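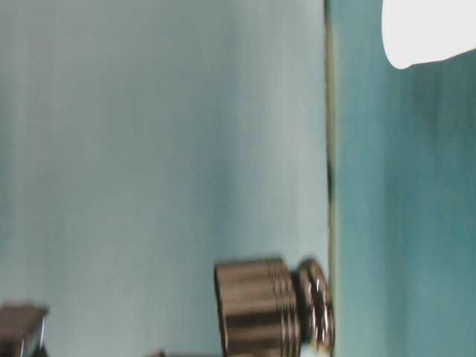
Pentti Harju will not have white in a workshop. White shows every thumbprint by lunchtime, he told me, and grey makes people think they are waiting for a bus. His own walls are blue, and have been since he took over the Osteck building and found 300 litres of somebody else's leftover paint in the loading bay.

Colour is a bigger subject in small workshops than visitors expect. At Imora, a bench shop that repairs pump fittings, the staff argued over two blues for most of January. One was pale, close to a winter sky. The other was a teal with a lot of green in it. They ended up with both - the pale one for the large panels, the teal for the side where the finished parts go.

Metal reads well against either. A ridged fitting that disappears on a brown bench is easy to find beside blue, and the grooves stand out enough to check for dirt without picking the thing up. Oyewole, who runs the bench, used to keep a desk lamp aimed at every job. Now she uses it for threads and not much else.

The drawback is touching up. Teal is hard to match once it has aged, and a patch done with a new tin will show for years. Harju keeps 12 jars of mixed paint on a shelf, each labelled with a wall and a date, and says almost half have gone off. He still opens them before he buys more.

He rolls the big panels and brushes the edges, two coats, with the door open. The joins he leaves until last. Imora's could do with another going-over, and the Kivon tin is still under the sink.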